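Taking the Travelling Display to Utberg: Report on Our Museum Outreach Project

Final report, submitted August 31, 2023

When our group first sat down to choose a project for the heritage and community module, we had a long list of ideas and hardly any of them were practical. One of us wanted to rebuild a whole Victorian kitchen! In the end we settled on something smaller and, we think, a good deal more useful — a display about the Lockyer mill and the people who worked there, light enough to go in the back of a car and set up on ordinary tables in a school hall or library.

The Lockyer mill spun and wove wool on the edge of Utberg for 77 years. Most people in the town have walked past the building, and plenty of families have a grandparent or great-aunt who worked in it, but there is no permanent museum and the objects that survive are kept in private houses. We put a notice in the library asking for loans, and the reply was far kinder than we deserved. We were lent bobbins, wage slips, a pair of clogs, two pattern books and a wonderful tin of buttons that has nothing to do with the mill whatsoever, though its owner was so fond of it that we took it along anyway.

We ended up with 26 objects in the final display. Choosing them took much longer than we had planned, and we would tell any group doing this next year to start with the labels. Writing a label of forty words soon shows you whether you know enough about a thing to put it on a table. Several items we loved were left out for this reason, and we gave them back with a thank-you card and (we hope) no hard feelings.

We split the tables into the working day, the home, and the years after the mill shut. Beside the old objects we laid out modern cloths for visitors to handle, so that the loaned pieces could be left alone. Small children went straight to these, and so did quite a few of their grandparents. 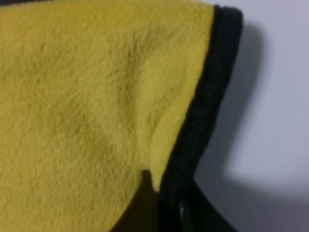
Figure 1. Yellow fleece cloth, close up, showing the pile.

The printed side of the project was paid for with a small grant of 700 pounds from Coretance, a local firm that supports student work. Most of it went on display boards and the leaflet, and the rest on table coverings and petrol. We used Hivimix, the free layout program on the college computers, for both the boards and the leaflet. It is pleasant enough once you know where everything is, but it changed our fonts without warning on two occasions and we lost an afternoon putting them right. We had 1000 leaflets printed, far too many, and there is still a box of them under a desk in the common room.

We set up at the library, then at the primary school, and lastly at the chapel hall. Each visit came with a short talk, which we shared out between us. The talk was rather stiff at the library, where we read from cards and spoke too fast. By the chapel hall we had put the cards away and left more time for people to tell us their own stories — the noise of the looms, the smell of the wool, the walk home in the dark. These were easily the best part of the project, and we are sorry that we only thought to ask permission to record them at the last visit.

If we did it again, we would bring chairs for older visitors and print the labels in larger type. We would also agree the loan forms before collecting anything, as we had to go back to several houses for signatures. The boards will be on show in the college entrance from September, and the owners have all been asked whether they would like their things included.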